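Accueil Rencontres Recettes Carnet d'adresses Archives Contact

Des sablés, un tartan et beaucoup de beurre

Elle m'avait prévenue au téléphone : « Venez le ventre vide. » Je suis donc arrivée chez Daher un matin d'octobre, sans petit-déjeuner, et j'ai bien fait ! L'épicerie tient dans une ancienne mercerie, les tiroirs à boutons sont toujours là (on y range les thés), et l'odeur de vanille vous attrape dès le paillasson.

La patronne a ouvert il y a neuf ans, après un long séjour à Hendstead, où elle logeait au-dessus d'une boulangerie. « Je ne connaissais rien aux biscuits britanniques. Pour moi, le shortbread, c'était un truc sec qu'on achetait à l'aéroport. Et puis ma logeuse m'en a servi un avec le thé, très épais, presque friable, et j'en ai redemandé toute la semaine. »

Elle en propose aujourd'hui huit sortes, au gingembre, au citron, à l'avoine, mais revient toujours à la vanille. « C'est le plus difficile, il n'y a rien pour cacher un beurre médiocre. Farine, sucre, beurre, un peu de vanille, et voilà. Si c'est bon, c'est très bon. »

On parle ensuite des emballages, et là elle devient intarissable. Elle garde les boîtes vides depuis le début, dans l'arrière-boutique, à plat, entre deux planches. « Le carton rouge, les carreaux, j'adore ! Mon fils trouve ça ringard, moi je trouve que ça sent Noël en plein mois de juin. » 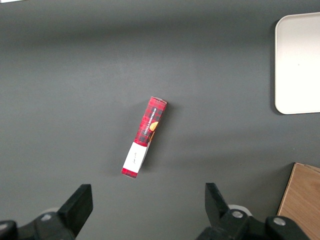

Sablés à la vanille, la boîte longue à carreaux rouges et noirs.

« Regardez le petit biscuit dessiné à côté du nom, il est tout doré, il donne faim avant même qu'on ouvre. » Elle aime aussi ce format étroit, qui se glisse dans un sac à main ou dans une chaussette de Noël, et que les clients achètent volontiers par deux.

Et pour les servir ? Elle a des idées bien arrêtées. Pas de trempage prolongé, une seconde dans le thé, pas davantage. Elle les émiette aussi sur une compote de rhubarbe, ou les passe quelques minutes au four tiède quand le paquet est resté ouvert. « Ils reprennent du croquant et toute la cuisine embaume. Je le fais même quand ils n'en ont pas besoin. »

Je lui demande si elle songe à fabriquer les siens. Elle rit, puis sort d'un tiroir un cahier taché : la recette de Hendstead, recopiée à la main, avec 312 grammes de beurre soulignés deux fois. « J'essaie tous les hivers. Ils sont bons, mes enfants les mangent, mais ils n'ont pas encore ce grain-là. Il me manque sûrement la bonne farine. »

Je suis repartie avec deux paquets à la vanille et un au gingembre. Celui au gingembre n'a pas vu le soir.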